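Weighing and portioning assistant, part time

Drala, the spice and tea people on the Emard estate
Posted April 25, 2026

We need someone to weigh things out for us, starting in May. Small packets mostly. Spice blends, loose tea, the odd batch of bath salts when Ulla gets an order in for them. Two mornings a week to begin with, more before the holidays if you want it.

Not glamorous, we know. You stand at a bench, you put the beaker on the scales, zero it, fill to the weight on the card, tip it into the bag, next one. Some people find it very restful and some can't stand it past the first hour. Please have a think about which you are before you write in.

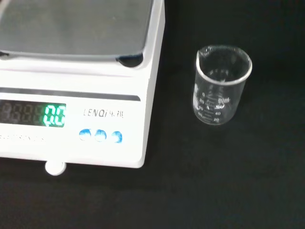 You don't need any experience of this kind of work. Kanini will show you everything on your first morning, and you won't be left on your own with an order until you've done a few batches with her. What we do need is somebody steady. If the recipe card says 30 grams it means 30, and a heavy hand on the saffron mix costs us more than you'd think.

What you'd be doing

Weighing out blends from the recipe cards
Writing each weight in the batch book, in pen, as you go, not from memory at the end
Filling, sealing and labelling
Wiping down between blends. Cumin gets into everything
Checking the scales read zero before every batch, and again if anybody has leaned on the table
Telling Mariann when we're low on bags (she never beleives us till they've run out, tell her anyway)

What you'd be weighing with

Bench scales with a green digital display, you'll get used to them in ten minutes. A small glass beaker for the loose stuff. The bench is covered in black cloth, so pale powders show up straight away if you spill. Gloves, apron and hairnet from us. Bring your own indoor shoes, closed toe.
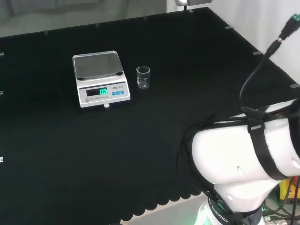
Who it would suit

Anyone tidy who can read small figures without squinting, glasses fine. Students, parents with school hours, people who've retired and miss having somewhere to go. You'll be on your feet nearly all the time, though there is a stool and you can use it. Strong smells all day. Also nuts, sesame, mustard and celery in the building, so sorry but not safe if you have a serious allergy to any of those.

English good enough to read the cards and labels. Sums are minimal, adding up a column is as bad as it gets.

Hours and pay

2 mornings a week, start at 10, finish when the batch is done, normally before lunch. Paid by the hour, same rate as the rest of the packing team, and we'll give you the figure when you ring, no haggling needed. Paid monthly. Trial morning is paid too. Tea free obviously, and you can take home the end of batch odds and ends.

How to apply

Short email or a note through the door, whichever's easier. No CV unless you've got one lying about. Tell us which mornings you can do, when you could start and wether you've any allergies. Mark it for Brenda Mansilla, not the shop, the shop loses things.

We're in the unit behind Ahonen Tyres, blue door, bell doesn't work so knock. Bus stops at the top of the road. Parking is tight, please don't use the Ahonen spaces, Gumaro has had words with them already.

Brenda will ring everyone back, even if it's a no. Ad comes down once we've found someone.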